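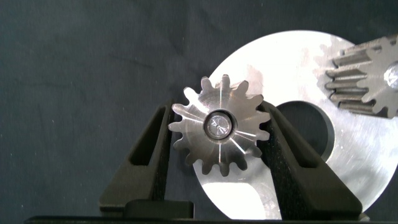
Blood pressure screening station: inspection checklist with comments
Site: Kendlow walk-in clinic, Gilchrist Street
Inspector: Rochelle Quinlan
Date: 9 May 2018

1. Monitor calibration in date
Partly. The sticker on the Tisetti unit says January. The log has no matching entry, so I'm not taking the sticker's word for it.

2. Cuffs in three sizes, no leaks
Fail. Large cuff missing. Staff say it "comes back." A regular cuff on a big arm reads high.

3. Chair with back support, feet flat on floor
Pass. The Skandport chair is fine.

4. Five minutes of rest before first reading
Marked "always" on the clinic's own form. I watched two patients go straight from the door to the cuff.

5. Second reading taken and written down
Fail. Of 437 visits in the log, 163 have a second reading. The summary sent to us calls this "routine practice."

6. High readings followed up
Unclear. There's a column for it, mostly check marks. A check mark doesn't tell me if anyone called.

7. Handouts current
Pass, with a doubt. They printed 1,000 and most are still in the box.

8. Cuffs wiped between patients
Seen done each time. They knew I was there.

Result: not cleared. Items 2, 4 and 5 to be fixed, item 1 to be shown on paper.

Reply from Ebony McKinnon, site lead: Large cuff ordered. We disagree on item 4.

R.Q.: Noted. Item 4 stays open.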